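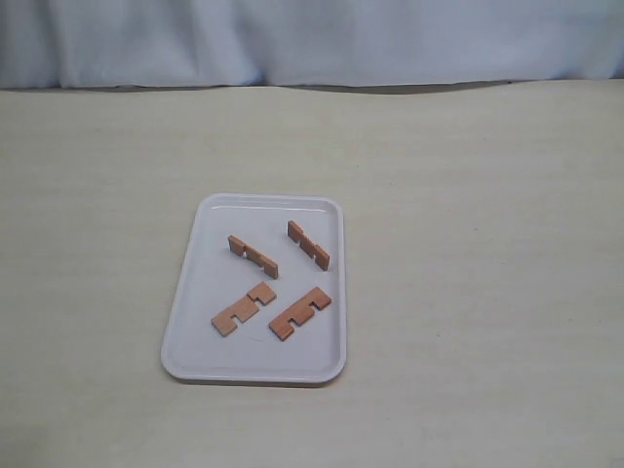
Up at six again, coffee, straight to the puzzle before anyone could ask me for anything. Rain all night. July my foot.

Finished the Mernier sheet last night, or thought I had. Slept on it and woke up knowing the third step was wrong. Says "turn the long piece a quarter" and doesn't say which way. Tried it both ways in my head while brushing my teeth, no good, need it in my hands.

Baptiste Charpentier wrote back, finally. Two pages, mostly about his knee. He thinks the set is a Marchal and not a Mernier at all, going by the notches, says Marchal cut them square and a hair too tight, and that if I have to force anything I should stop and sand nothing. SAND NOTHING, underlined twice. Fine. I wasn't going to. (I was going to.)

Paid 34 for it with no box and no instructions. The sheet came from the man in Nokstead who photocopies everything, 20 more for that and the postage, and he's got it down as number 744 on his list. He has over 300 burrs in one spare bedroom. I try not to think about where his guests sleep.

Got some done before breakfast. Then phone, then the plumber about the hall radiator (not coming, part on order), then a sandwich standing up.

Back to it at 2. Lost my place completly, started over.

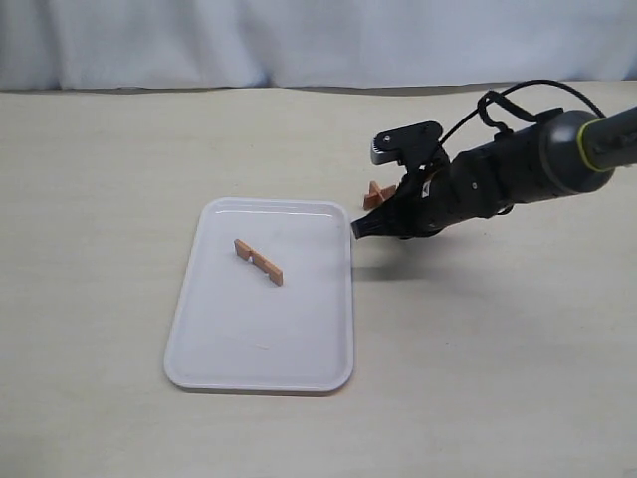
Notches are everything with these. I keep grabbing the wrong piece because they all look alike until you get the light across them, and then you see one has its gap way over near the end and you've been holding it backward for ten minutes. Sheet is useless on this, the copy is so gray the gaps fill in. The cross is the part I do understand – two slotted pieces locked at right angles, sitting by the tray – and it's the long bar that gets me. Top or bottom? Baptiste says bottom. The sheet says top, I think, there's a smudge right on the arrow.

Tried to draw it. Can't draw. Tore the page out, then fished it out of the trash since it had the plumber's number on the back.

Things to ask Baptiste: did Marchal ever mark the pieces, even a pencil dot. Does he have a clean copy of the sheet. Is it worth oiling or leave alone. Also ask about the knee, do that first.

Jotar set still in its bag on the shelf, haven't touched it. Not opening it till this one's done. Made that rule in the spring and have broken it twice already.

Dinner late, eggs. Must wipe the table tomorow, and the tray too. Radiator still making the noise. Going to try the bar on the bottom one more time and then bed – ok, two more times.

Need stamps.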